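Surfaces and Small Objects: Setting Up a White Work Area
Speaker notes, afternoon session, Tillgate
Speaker: Nesma El Ouafi

Slide 1. Title. Introduce self, thank Rodrigo Macedo for the slot. Questions at the end, except on lighting, which can be taken as it comes up.

Slide 2. Scope. Pale objects on a pale ground. Tabletop work only. Curved backdrops were covered by Amr Ghoneim this morning; refer people to his handout.

Slide 3. Why the pale case is hard. Contrast between object and ground is small, so the outline depends on shading. Three cues remain: the cast shadow, the tone of the side wall, and any highlight on the rim. If the light is fully diffuse, the cues get weaker together. Pause here. Ask who has tried white on white.

Slide 4. Pictures. Leave each up long enough for the back row.
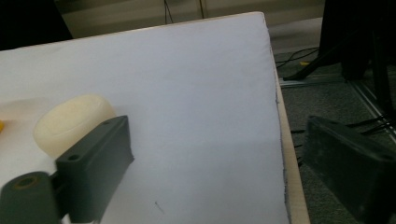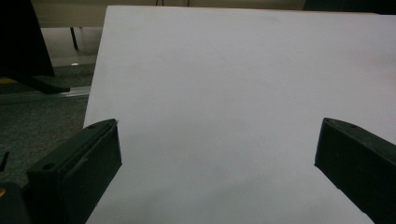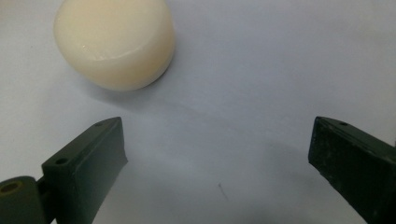

Page last changed: October, by N. El Ouafi

Slide 4, continued. Points to make, in this order:
- The ground is matte in all three. It reads as a faint bluish gray, so set white balance from the ground and check the object afterward.
- First picture: the tan wood of the tabletop runs along the right side. The white ends in a slightly ragged line there. Keep the object well inside that line.
- Second picture: blank ground. Point out the gradation toward the lower center. Any tone measured on the object has to be read against this.
- Third picture: small glossy highlight on the front rim of the cream puck. The side goes more beige toward the base. The shadow falls beneath and to the right.
- First and third: tiny dark mark low on the white. Wipe first. If it stays, turn the sheet or replace it.

Slide 5. Sheet or board. A sheet is cheap and curls. A board stays flat and chips at the edge. I use board for anything with weight to it. Ramiro Peñalver prefers paper and changes it every 50 placements; his log is on the Filali share.

Slide 6. Numbers. Test set of 387 placements, outline traced by hand. Lamp height was the only variable. Skip the table if running late and go to the plot.

Slide 7. Lamp position. One lamp, low, to one side. Second lamp only as fill. Mention that the Perer stand sags when fully extended, so tighten the collar before measuring.

Slide 8. Open points. Translucent edges are still traced too wide. Siham El Fassi is repeating the set with a gray ground. Contact details on screen. Leave this slide up during questions.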